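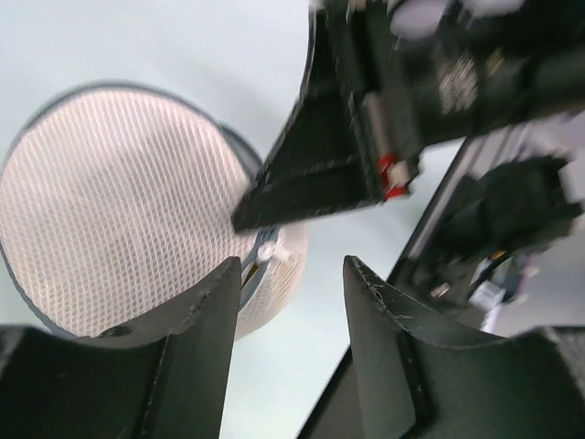 Alžběta Šindelář spent eleven years reading other people's loan files at Plivari, the trade lender, and she would like it known that she read all of them. "The annexes too," she says. "You'd be surprised who was in the annexes."

Her new book covers the guarantee Plivari gave to Ekix, a pump exporter with 50 employees and a credit line of $178 million. The approval memo ran to 112 pages. The word "repayment" came up on the last one. 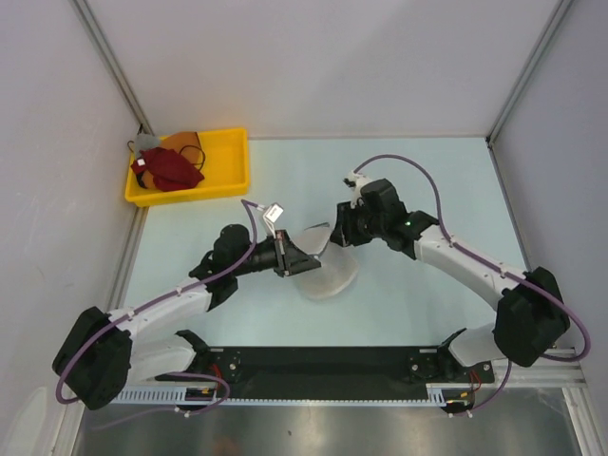 She raised it with her manager in August. "He said August was a bad month for it. I asked which month was good, and he wrote that down."

Does she blame the board? A long pause, some coffee. "They got a two-page summary, and it had a nice chart." The chart was hers, she admits, and she still thinks the colors were right.

Plivari says its controls have since been strengthened. Šindelář has asked for a copy of them.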